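Plilo Wrist-View Planning Set: README and Data Card

Version date: 10/05/2020
Maintained by: Nollaletti Software Group
Status: in use; next revision planned for July

Purpose

This package contains recordings and tools used to build and test Plilo, a perception and planning stack for tabletop picking with a two-finger gripper. The set supports three kinds of work: finding a single object from a wrist-mounted camera, planning an approach to it, and checking the plan against the motion that was carried out. It is not intended for work on grasp force, since no force readings were stored.

Contents

The package holds 27 sessions. Each session has its own folder with the following files:

frames/ — color images from the wrist camera, stored in time order
joints.csv — joint positions and gripper opening, one row per frame
plan.json — the path proposed by the planner, with all waypoints
notes.txt — free text entered by the operator at the close of the session

Frames and joint rows share an index. Where a frame was dropped during recording, the matching row was removed as well, so the two always have equal length. Time stamps are therefore not evenly spaced, and code that assumes a fixed interval will give wrong velocities. Please read the time column.

Collection

Sessions were recorded at 15 frames per second on one workstation. The camera is fixed to the wrist and moves with the gripper. Its lens settings were locked before the first session and left alone until the last. Calibration was repeated after every 9 sessions, and all calibration files are kept in calib/ with the session range in the file name. The loader selects the correct one by session number. Users who write their own loader must do the same, as the offset between camera and gripper differs slightly from one file to the next.

Labels

Labels were made in Bright, our internal marking tool. Each labeled frame carries an outline for the target object, a class name, and a visibility flag. Containers are labeled even when only part of them is in view. The gripper fingers are covered by a fixed mask for each opening width, stored in masks/. The detector applies this mask before it searches for objects.

Marks on the table surface and shadows are not labeled. Early versions of the detector reported both as objects at low confidence, and the present threshold was set with this in mind. Users who lower the threshold should expect these reports to return.

Running the planner

Install the package and its four dependencies from the supplied list, then run:

plilo replay --session 12 --calib auto

The replay command loads the frames, runs detection, and prints the proposed path beside the stored one. To compare the paths without running detection again, add --labels stored. Output is written to out/ and will overwrite earlier results unless a run name is given.

The Fellell module handles approach planning. It takes the outline and its long axis, chooses a wrist rotation, and rejects any path that brings a finger within the clearance set in config/clearance.yaml. When a container stands close to the target, Fellell may return no path at all. This is reported as status 4 and should be handled by the calling program — it is not a crash.

Known limits

Lighting is even across the set, and results under strong side light have not been measured. Table surfaces are pale, so contrast between the dark fingers and the background is higher than many users will have in their own work. Rounded objects make up most of the targets. Depth is estimated from camera motion and is poor in the opening frames of each session.

Two sessions have incomplete notes. Their frames and joint data passed all checks and were kept.

Access and changes

The package may be used within Nollaletti and by partner groups under the terms in LICENSE.txt. Corrections to labels should be sent as a Bright export with the session number in the file name. Changes to frames are not accepted. Accepted corrections are listed in CHANGES.txt and take effect at the next revision.
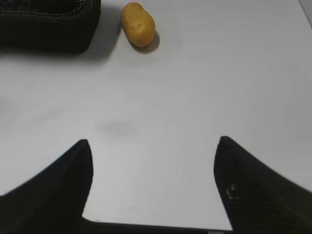
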